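Can a jammer on an aircraft also block the radios of its own side?

Asked by Enikő Hegyi in Military aviation, February

Hello all. I am reading a novel where a jamming aircraft called Tellton circles over a town named Zimen, and all enemy radios go silent. In the same chapter the ground team talks by radio with no problem for 10 minutes. Is it realistic? I thought that noise is noise and it disturbs everybody. Please excuse my English, I learned it mostly from books.

3 answers

Ayele
It can be realistic, but it needs planning. A jammer usually does not fill the whole spectrum. It sends its power on the frequencies which the enemy uses, and the friendly radios work on other ones. Before the mission the planners make a list of frequencies that must not be jammed. If somebody forgets to put a channel on this list, then yes, the own troops can lose it.

The second thing is distance. A receiver is jammed when the noise arriving at it is much stronger than the wanted signal. Two friendly soldiers who stand 5 meters from each other can often still talk, even on a bad channel. The direction of the antenna on the aircraft also plays a role.

Frequency hopping helps too, but the radios must share the same key and the same time.

florkura_983
its fiction, dont think so much. in real life they just use satellite phones

Enikő Hegyi
Thank you, Ayele, this is very clear. In the book there is in fact one sentence about a "protected channel", I had read over it on Sunday. To the second answer: I believe a satellite phone can be jammed also, so it does not solve the question. I will now think again about the 2 radio links, to understand the part with the distances better.

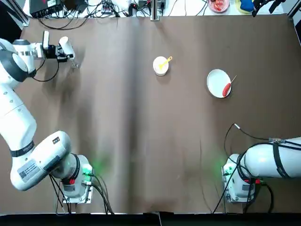 Brown paper on the table, two white arms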